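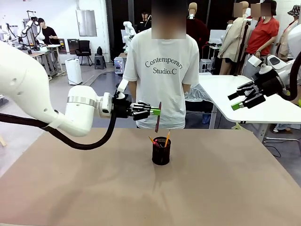

Robots coming in for kitting and packing, what happens to the people on the line?

Posted in Workplace and Jobs by benchlead_ohio

I run the kitting benches at a company called Birhane. We put together office and school sets: pencils, holders, erasers, rulers, small stuff that goes into a box or a cup and then onto a pallet. There are 26 of us across two shifts. Management told us last month that two-armed robots with fingered hands are going to be tried on one bench starting in November. They say no jobs will be cut in the first year. After that they won't say.

I'm not against it. My wrists hurt and so do everyone else's. But I have people asking me every break what their job is going to be, and I don't have an answer. Half of them have been doing this for longer than I have.

So for anyone who has been through this: what did people end up doing all day once the robots were in? Did the pay change? And is there anything I should be asking for now, before it starts, that I would regret not asking for later? We don't have a union.

3 replies

Posted by secondshift_mara

We went through this at Itholm two years ago. Different product (cosmetic sets) but the same kind of work, picking up small things and putting them into other small things.

The first three months were slower than before. The robot could pick up a tube and drop it in a cup fine, and then it would get one lying at an odd angle and need a person to step in. So for a while each robot had a person standing across the table from it for the whole shift. That was a worse job than packing. You are on your feet, you mostly watch, and you can't get into a rhythm. People who liked packing hated it. If they plan on doing this, ask for rotation every two hours at most. We got that only after two people asked to be moved.

After that it settled down. We had 70 people in packing when it started and nobody was let go, but when people left they weren't replaced. I think it is 19 fewer now. The ones who stayed do loading, changeovers, checking finished sets, and the odd items the robot is bad at. Changeovers are the best part of the job in my opinion because you have to think a little.

Pay: nothing happened on its own. The people who learned to do resets and teach new pick positions were doing more skilled work for the packing rate for most of a year. Then it was written up as a new job grade and they got a raise, but no back pay. So my answer to your last question is to get the new job titles and rates on paper before the trial starts. Also ask these:

Who is allowed to stop the robot, and does a stop count against anyone's numbers?
Does the quota for the manual benches stay the same while the trial is going on?
Who gets trained first, and is it on paid time?
What happens to someone who doesn't want to be trained?

The quota one matters more than it sounds. Ours went up on the manual benches at the same time, which made everybody think the robots were to blame when it was a separate decision.

One more thing. Talk to whoever is setting it up, if they will let you. Your packers know things like which pencils roll and which holders tip over when you put the first item in on one side. Nobody asked us and they spent weeks finding it out.

Posted by Dropped_Pallet

They will cut people. Maybe not the first year. Update your resume.

Posted by line4tech

I'm on the other side of this. I do setup and support for a packing company that uses Ginance as its staffing contractor, and before that I was a packer myself, so I'll try to be fair.

The reply above about the slow start is right. Hands with fingers are useful for mixed items, but thin round things are harder than they look. A pencil can turn in the grip, and if it isn't straight when it gets to the holder it hits the rim – or it goes in and knocks the others over. Expect the setup people to spend a long time on something your packers do without looking. That can feel insulting to watch. It helped at our place when the packers were told early on what was being worked on and why it kept failing.

Practical points for you as bench lead:

Your job changes more than theirs at first. You'll be the one deciding when to pull the bench back to manual to make the ship date. Get that authority in writing.

Ask what is being recorded. Most of these setups have cameras over the table, and people work near them. Ask who sees the video, how long it is kept, and whether it can be used for discipline. Ours can't be, and it's in the handbook now.

Ask about wrists. You mentioned it. If the robot takes the easy picks and leaves your people the tight, fiddly ones all day, the strain can get worse even with fewer items. Keep a log from before the trial so you have something to compare against.

I don't agree that they will definitely cut people. Where I am, the hours went down for temps and stayed the same for permanent staff. That isn't great if you're a temp, and you should find out which of your people are.

Comment from benchlead_ohio

Thank you both. I hadn't thought about the video or the manual quota. Six of mine are temps through Prernora, so I will ask about them by name. The meeting is next week and I'm bringing the list from the first reply pretty much as written.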